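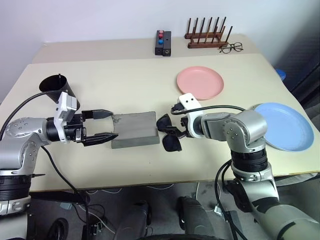 Óculos escuros na garra direita, bloco cinzento na mesa.

**Projeto:** Paver, recolha bimanual
**Software de gravação:** Ponon
**Suporte:** Galtel
**Estado:** em curso
**Prioridade:** alta

### Problema

A validação rejeita episódios por "estado da garra incoerente". Temos 1.475 episódios gravados na tarefa da mesa e passam 937. Os restantes são marcados todos com o mesmo erro, sempre no canal da garra direita. O canal da esquerda não dá avisos.

Abrindo um episódio rejeitado, o vídeo e as posições das juntas parecem bons. O que não bate certo é o valor de abertura da garra: o comando de fecho aparece no registo e o valor medido só muda mais tarde. Medimos a diferença em vários episódios e dá 70 ms.

### O que já foi tentado

- Reiniciar o gravador entre episódios. Sem efeito.
- Trocar o cabo de dados do braço direito. Sem efeito.
- Recalibrar a abertura mínima e máxima das 2 garras. Os limites ficaram certos, o atraso manteve-se.
- Gravar sem compressão de vídeo. O disco encheu mais depressa e o erro continuou.
- Validar os mesmos ficheiros noutra máquina. Resultado idêntico, portanto o erro está nos dados e não no validador.

Às 15h20 fizemos uma série curta só com o bloco e os pratos, sem pegar nos óculos. Voltou a falhar. O tipo de objeto não deve ter influência.

### Disposição da mesa

Bloco cinzento ao centro, pratos rosa e azul-claro do lado direito, caixa de botões e suporte de pinos na mesa de trás. A posição do bloco varia de episódio para episódio, conforme o guião. Os óculos de armação preta junto ao suporte de pinos não entram na tarefa e pedimos que não sejam anotados como objeto manipulado.

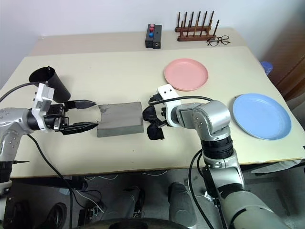 Resposta do suporte Galtel: o atraso fixo aponta para o relógio. Verifiquem se o canal da garra direita está a usar a hora de chegada da mensagem em vez da hora de aquisição. No Ponon isso define-se por canal, e uma atualização pode ter reposto o valor por omissão só num deles. Não apaguem os episódios rejeitados, em princípio recuperam-se.

### Verificação

Confirmado. O canal esquerdo estava em "aquisição" e o direito em "chegada". O ficheiro de configuração foi substituído em junho, quando copiámos o modelo da bancada Tarawneh, e a diferença vinha de lá. Mudámos o direito para "aquisição" e gravámos uma série nova. O erro não voltou a aparecer.

### Pendente

1. Correr o script de correção sobre uma cópia dos episódios rejeitados. Os originais ficam só de leitura.
2. Validar outra vez e comparar o instante de fecho com o vídeo, por amostragem.
3. Rever também os 937 aceites. O validador tem tolerância e alguns podem ter passado com o mesmo desvio, sobretudo os de movimento lento.
4. Suspender o treino até o ponto 3 estar feito.
5. Corrigir o modelo de configuração da bancada Tarawneh.

O ticket fica aberto até à conclusão do ponto 3.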